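件名: Re: [gedent-ml] 実演データの集め方について(卓上・両腕タスク)
日付: 2020年10月15日

Plitberg 側の収録担当です。先日の質問に順に回答します。

> 卓上タスクの実演データですが、1タスクあたり何本を目安に
> すればよいでしょうか。Bramwell では現在、片腕のみで集めていて、
> 両腕に移るにあたり手順を見直したいと考えています。
> 初期配置をどの程度変えるか、失敗した試行を残すかどうかも
> 教えてください。また、操作者が複数いる場合に、やり方を
> そろえるべきかどうかで意見が分かれています。

1. 本数

うちでは1タスク100本を一区切りにしています。最初の50本で一度学習を回し、どこで止まるかを見てから残りの配分を決めます。最初から100本を同じ調子で集めてしまうと、後半がほぼ前半の繰り返しになり、苦手な配置がいつまでも埋まりません。50本の時点では成功率の数字はあまり気にせず、つかみ損ねの位置だけを記録しておけば足ります。

2. 初期配置

物の位置は毎回変えます。変え方は操作者に任せず、事前に配置表を作って上から順に消化しています。任せていた時期は、どうしても腕が届きやすい手前側に偏りました。向きも表に入れてください。特に角のある物は、机の辺と平行に置いた例ばかりになりがちで、斜めに置いた例が足りなくなります。

腕の初期姿勢も少しずつ変えています。ただし両腕同時に変えると、あとで原因を切り分けにくいので、片方ずつにしています。

3. 失敗した試行

残します。ただし成功した試行とは別のフォルダに入れ、どの段階で失敗したかを1行書きます。「把持」「搬送」「設置」のいずれかで十分です。つかみ直して最後まで行けた試行は成功側に入れています。つかみ直しの例は学習後の挙動に効くので、消さないほうがよいです。

4. 操作者によるやり方の違い

左右どちらの腕で取るかだけは決めておきます。対象が中央より左なら左腕、右なら右腕です。それ以外の、近づく角度や指を開くタイミングはそろえていません。以前は細かい手順書を渡していましたが、読みながら操作するので動作が途中で止まり、停止区間ばかりのデータになりました。現在は手順書を2行まで縮めています。

5. 指示文

1本ごとに付ける文は、作業の前に決めて、終わってから直しません。途中で別の物をつかんだ場合は、文のほうを合わせずに失敗側へ回します。言い回しは2通り用意し、交互に使っています。

6. 机の上の物

日用品を数点まとめて置き、対象になるのはそのうちの一つか二つです。対象外の物も置いたままにします。対象だけを置いたデータで学習させたときは、隣に別の物があるだけで腕が迷いました。現在の卓上セットはカップ、皿、オレンジジュースのボトル、ルービックキューブの組み合わせです。

ボトルのように背のある物は、頭部カメラから見ると腕の陰に入りやすいです。隠れた状態の例も必要なので、見えにくいというだけで撮り直しはしません。手首のカメラがある構成なら両方を記録しておいてください。
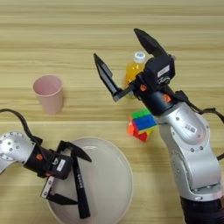 配置表の件は Bramwell でも同じ結論になりました。片腕のときは表なしで進めていましたが、集計してみると右手前に集中していて、作り直しになりました。両腕では最初から表を使います。失敗の段階を1行で書く方法も、そのまま取り入れます。

上の返信を受けて、配置表のひな形をリストの共有場所に置きました。列は、番号、対象、位置、向き、使う腕、結果です。Grurnus の記録ツールで読み込む場合は、1行目の見出しを消さないでください。文字コードは UTF-8 です。

次の区切りの結果は1月にまた流します。

--
gedent-ml 配信

コメント

無題
停止区間は学習前に切り落としていますか。うちは切りすぎて、把持の直前で指が閉じるのを待つ動きまで消えてしまいました。

無題
前後の停止だけ切っています。途中の停止は残しています。

無題
ひな形、読み込めました。「向き」の列は角度で書くのか、言葉で書くのか、決まりがあれば追記をお願いします。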